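Sunday is sheet day at our place, and I have opinions about it now, which is a sentence I never expected to type. We bought the new mattress when we moved to Baranville, and it's wide. So wide that my old fitted sheets pop off one corner the second I pull down the opposite one! I do the wall side first, kneeling in the middle like a person stranded on a raft, then crawl backward and hope.

My neighbor Gordon Thibodeau swears by sheet straps. I bought a pack of 3 from the hardware store on Alvarado (yes, three, for a bed with four corners) and they're still in the drawer. What helps more is clearing everything off first. Clothes, cushions, whatever landed there since morning. I'm terrible at this. I'll smooth half the bed and then stop to fold a shirt.

Beige sheets, by the way, show every single wrinkle.
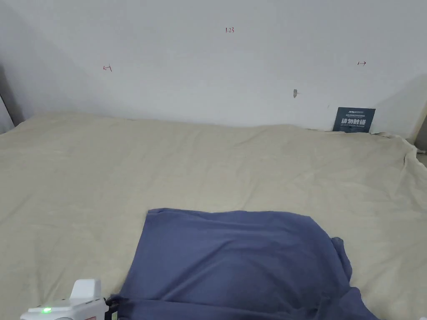
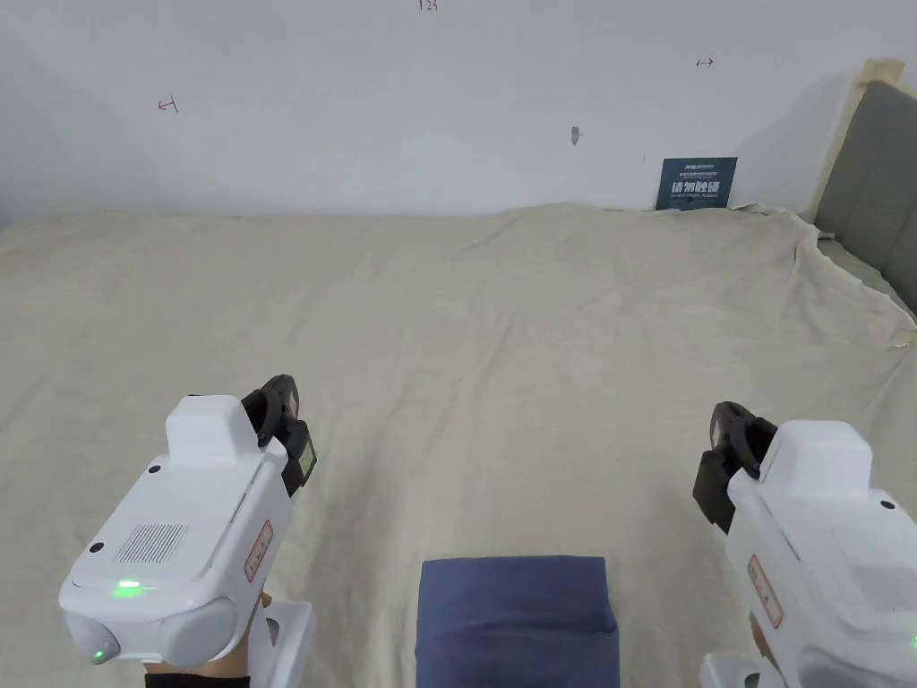
I tried ironing a set once. It took me 45 minutes and I'd like them back. Now I just pull from the sides, flatten the big ripples with my forearm and let the small ones be. The cat will be on it by lunch anyway.

Next up is pillowcases, and whether I really need 13 of them. Gordon says no. I'm keeping the striped ones.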